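I finished rewatching the first season of Tarkow on Sunday, and since a couple of people asked whether the dub holds up, I figured I would write down what I thought while it was fresh. I saw most of it as a kid, out of order, before school. This time I watched it in order, with the subtitled version first and the dub after for the episodes I cared about.

The biggest surprise was how much the dub moves around. The Endham arc starts two episodes later than it does in the original, so Poulain already has the lantern when the gang reaches the harbor, and then he finds it again. I remember being confused by this when I was eight and assuming I had missed something.

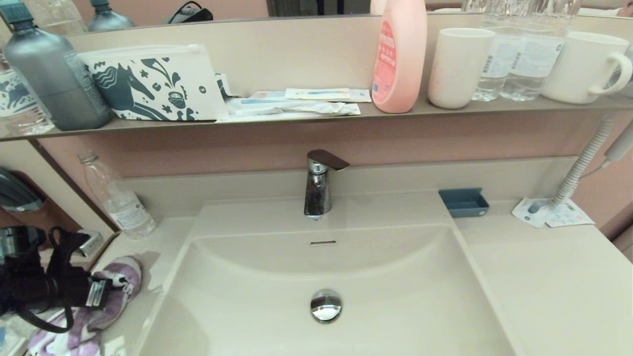
Filed under: Cartoons, Rewatches

Episode 6 is still the best of the early ones. Poulain and the twins get stuck in the lighthouse with Ruvard, and for once Ruvard isn't trying to steal anything. He just wants to get home before the tide. The dub cuts the long quiet part on the stairs and puts music over what's left. Taha Erraji wrote a good post about that a while back, comparing the two versions almost line by line, and I agree with him that the music hurts it. I don't agree that the dub is worthless, though. The voice they gave Ruvard is better than the original one. He sounds tired, and it fits.

The middle of the season drags. There are four race episodes in a row and they all end with the cart going into the river. I skipped the dub for those. Lucienne Perrin told me the third one has a different ending in English, so I may go back and check.

The animation goes up and down a lot. You can tell when the good team is on because the coats move. In the market episode the coats do not move at all, and one of the twins has the wrong color scarf for a whole conversation. 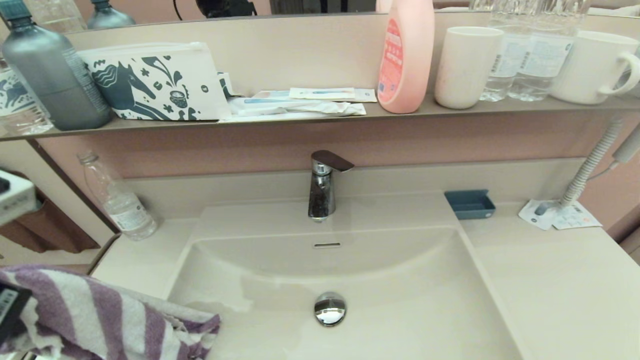

The sink and faucet, from above.

As for the finale, I had forgotten that it doesn't really end. Ruvard gets away with the map, the boat leaves, and there is a short bit with the old woman at the gate that only pays off in season two. The dub drops her completely - which makes her first scene next season pretty strange. Killian Mallet thinks it was cut for time. I think somebody just didn't know she was coming back.

If you only want to see a few, watch 1, 6, the two harbor episodes and the finale. Subtitled for the lighthouse one, either version for the rest.

I'll start season two next week. It has more than 70 episodes, so don't expect a post on every one.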